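Mar 29, 2025. Notes for the Hustetau chores set, second upload. Replaces the February one, please delete your old copy.

# hustetau-chores

3,282 episodes of one-arm table work, recorded at the Drurnurbridge bench. Question we started with: can a cheap arm do the small fiddly jobs yet, at home or in a workshop. Short answer, some. Folding cloths, mostly no. Sorting screws, yes if you're patient.

## What's in it

- `home/` wiping, cups, cutlery, cloths
- `shop/` screws, labels, small parts into trays
- `bench/` racks, tubes, dishes
- `meta.csv` one row per episode, task name, operator, pass/fail

Nearly 1,000 of the episodes are fails. Kept on purpose, don't filter them out before you've read the notes column. 31 have no label at all, still to do.

## Known problems

- Gripper timestamps lag the video by 2 frames in `shop/`. Fix is in the Cakau loader, not in the raw files.
- Pass/fail on cloths is a judgement call. Halima Kashindye marked all of those so at least its consistent.
- Lighting in `home/` changes half way thru.
- Clear glass is hard. Depth is patchy on tubes and dishes, use colour only if you can.

## Bench tasks

Rack work is the nearest thing we have to a real shop-floor job. Narrow targets, little room between tubes, tall rims to catch on. The Urio baseline does worse here than on cups, numbers in `results.md`.
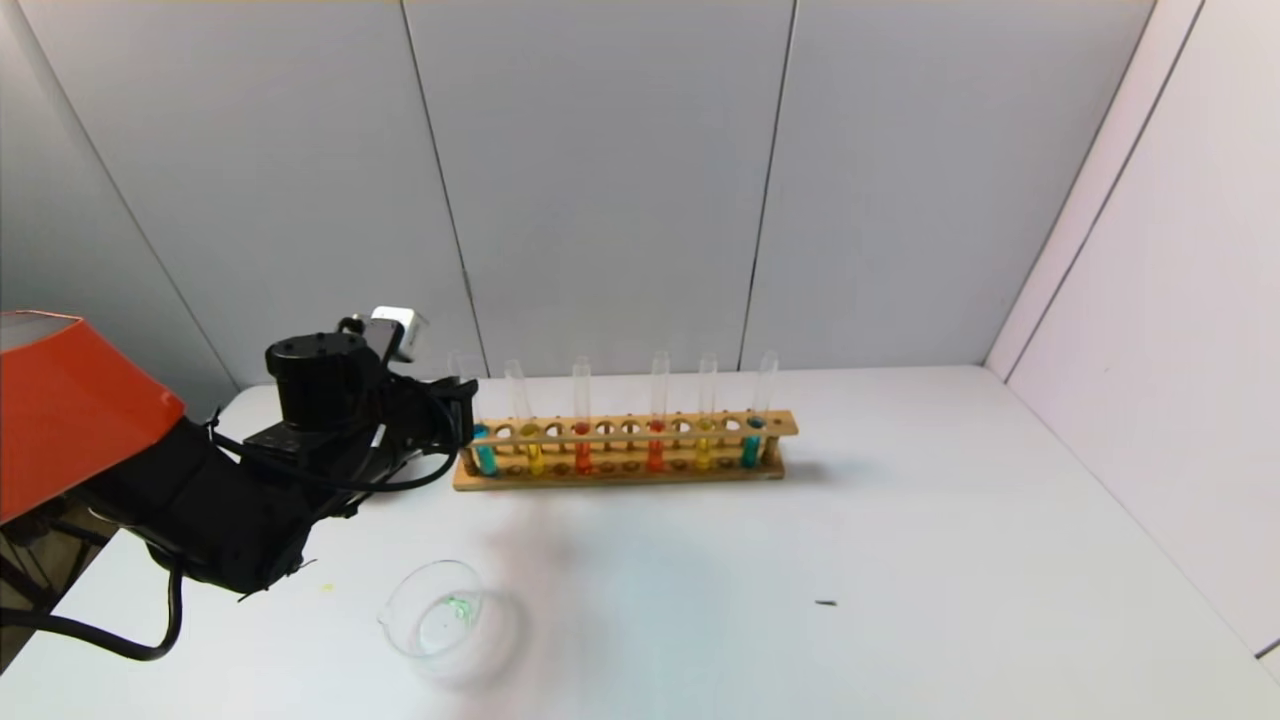
*`bench/`: gripper by the left end of the rack, six tubes, glass dish in front.*

## Using it

Unzip, point the loader at the top folder, run `check.py` first. Non-comercial use only. Bad labels: open an issue with the episode number.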